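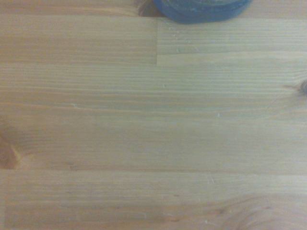 January 2019

Back at the bench after the break, and the first job was to teach the arm to pick things up again. I had changed the gripper pads in the meantime, so the old recordings were no good.

I do this two ways. For short moves I switch the motors to free and push the arm through by hand, pressing the pedal at each point I want kept. For anything with a grasp in it I use the remote handset and watch the wrist camera on the laptop. It is slower but my hands stay out of the view, and the recording has only what the arm itself will have to go on later.

The handset is a secondhand Petier. The left stick has a dead patch in the middle and it took me 2 evenings to stop overshooting. Catriona Gourlay lent me hers for comparison and it is much nicer, so now I am looking at prices.

I recorded 15 runs and kept 11. The ones I threw away were all my fault: I came down too fast, or stopped halfway to think. A pause gets learnt along with everything else, and last year I had an arm that would stop above the bench and wait for no reason at all. Now if I hesitate I stop the run and start over.

I also move the starting position a bit each time. When I don't, it copies the path and takes no notice of the camera.

Training is set to 2000 steps and is going overnight. The fan is loud enough to hear from the kitchen. In February I want to try the same thing with the lamp moved to the other side.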